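Shelf notebook, September
Bay 4, snack section, mock aisle

Started 9:40. Terence Holroyd wanted the cookie and cracker boxes done before the Melberg people come to look at the aisle, so I left the canned goods half faced and moved over here.

Counts first. The stock sheet says 317 snack boxes of all kinds for the whole room. I got 289 on the racks and 28 in the back, so the sheet is right for once. The back ones are all Evberg crackers and I am leaving them there until we have space.

1. Layout

The plan from Hawthorne puts Annie's at the low level, one flavor per slot, with a gap between slots. The trouble with this brand is that the boxes are all purple and from a few steps back they read as one block. Up close the label band sorts them out. I am going by the band and ignoring the rest of the artwork. Anyone helping should do the same – the bunnies look alike when you are tired.

Slots are 229 mm wide. That leaves room for a box and a hand. Terence thinks it is too loose and wants a second box in each slot. I would keep it at one until we know how many of each flavor we are getting.

2. Purple boxes, lying flat and standing
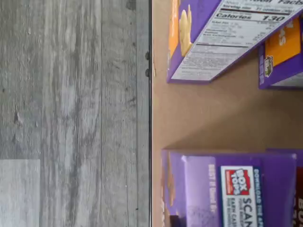
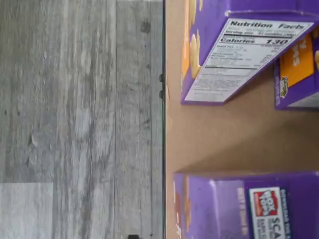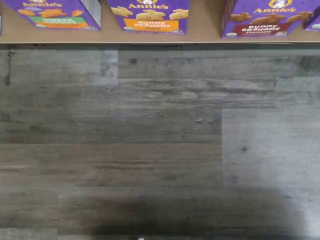
Hidden Veggies, Honey and Chocolate bands in the last one; Nutrition Facts panels in the first two, both with the 130 calorie line.

3. Notes on facing

Front out, wordmark up, bottom edge parallel to the shelf edge. A box turned even a little shows its side panel and the row looks untidy from the aisle end. Straighten from the bottom corners. Pushing on the top just tips it.

Flat boxes should not go out on a shelf at all. If one is lying down it is either waiting to be shelved or it has fallen, and in both cases it needs to be picked up. Check the corners when you do. A crushed corner goes in the Graltden crate by the door, and write the flavor on the tape.

The price strips are still wrong. They came cut to 519 mm and we need them shorter for this bay. I trimmed two with the paper cutter and the edges came out fine, so the rest can be done the same way.

4. To do

Trim remaining price strips.
Ask Terence about one box or two per slot.
Print new slot labels, flavor name in larger type than last time.
Finish facing canned goods, bay 3.
Sweep under bay 4 – lots of cardboard dust.

Stopped 11:15. Labels after lunch if the printer is free.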